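Grarnell Noticeboard Texts

Version 5, released 10 Feb 2019

What this is

A collection of short public notices from the town of Grarnell, typed up from paper originals. It holds 400 notices, the oldest from 1987. They cover lost property, room bookings, bus changes, jumble sales and the odd complaint about parking. Everything is in one plain text file, notices.txt, with a blank line between entries.

Where the texts came from

Most were kept in ring binders at the Mondstead reading room. Hildegard Schwerdtfeger sorted the binders and Ardalan Ghorbani did the typing. A further 76 notices came from a box held by the Nieminen print shop, which made posters for the town. Handwritten and printed notices are both included. Messages left on wipe-clean boards are not, as the binders hold paper only. 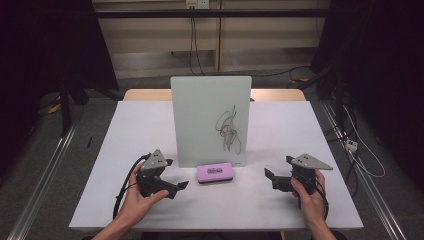

Glass board with marker scribble, pink eraser in front.

Format

Each entry starts with a line giving its number and the year, if known. The text follows as written. Line breaks are kept. Spelling mistakes are kept too, so expect "recieve" and several versions of "stationery". Words we could not read are marked with three question marks.

Phone numbers and home addresses have been replaced with the words PHONE and ADDRESS. Surnames of private persons are cut to the first letter. Shop names stay in.

Known problems

Years are missing from many of the print shop notices. Two people sometimes typed the same poster from different copies — we removed the doubles we found, but a few are probably left. Notices for the September fair take up a large share of the file and may need thinning out for some uses. Accents were lost in versions 1 to 3 and put back by hand.

Use

Free to use for study and teaching. Please give the name of the collection and the version number. Corrections can be left at the Mondstead desk, marked Vamora, the working name for the project. Include the entry number with each one.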